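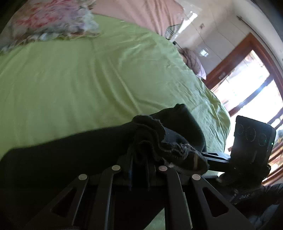 The Sock Inheritance

Oona Hämäläinen got the socks from her aunt Ulla, who had left Oona's cousin 800 dollars and a boat. The will was clear on this point. "To Oona, my black socks, and the bows."

She took them to the bedroom, where the sheet was lime green and every pillow had flowers on it or wished it did, and she began folding.

"Maybe they're worth something," said Kalevi, from the doorway.

"They're socks."

"Fastomari had a pair go for 200."

"Two hundred what?"

Kalevi went to check. He was gone long enough for her to lay one out flat on the green and look at it properly. Ulla had worn this to weddings -- to her own, by one account -- and had never let anybody admire the bows for free. 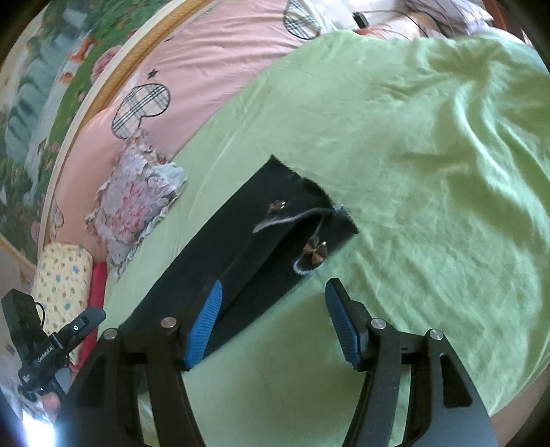

Long black sock with two bows, near the pink blanket with the hearts.

"Rubles, I think," Kalevi called. "Or it might have been a pair of skis."

Oona folded the top down again. Her cousin rang that evening to say the boat had a hole in it, and did she by any chance have something to stuff in there.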